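Re: Sim scene checklist, draft 3
From: Elaine Sampaio
30 November 2018

Castellanos wrote:
> Do we really need the reset rule in the sim section? The Ollport
> people reset by eye and their numbers look fine to me. Also can
> someone say what "clutter" means, item 4 is vague.

Quick one, in between calls.

Yes keep the reset rule. We lost 226 runs on the Kikell kitchen set over exactly this – poses drifted, seeds not logged, couldn't compare anything afterwards. By eye is fine for a demo. Not for anything that goes in the Purik report.

Clutter – agree, vague. Proposed wording for the list, shout if you hate it:

1. Arm base pose fixed and written down before the first run. Nobody nudges the pedestal to make a reach easier.

2. Log the seed for every reset. Every one, incuding the aborted ones.

3. Clutter = any object on the counter that the task doesn't name. If the task is the spatula, then the toy car, the white bottle, the shaker and the soap dispenser all count, and they stay in.

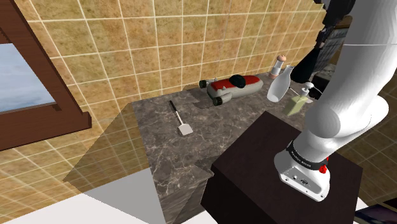

4. Contact with clutter gets logged even if the task suceeds. Separate column please.

5. Cap at 3,000 runs per scene, then review.

6. Lighting changes = new scene ID.

Comments by first week of December, then I freeze it.

Elaine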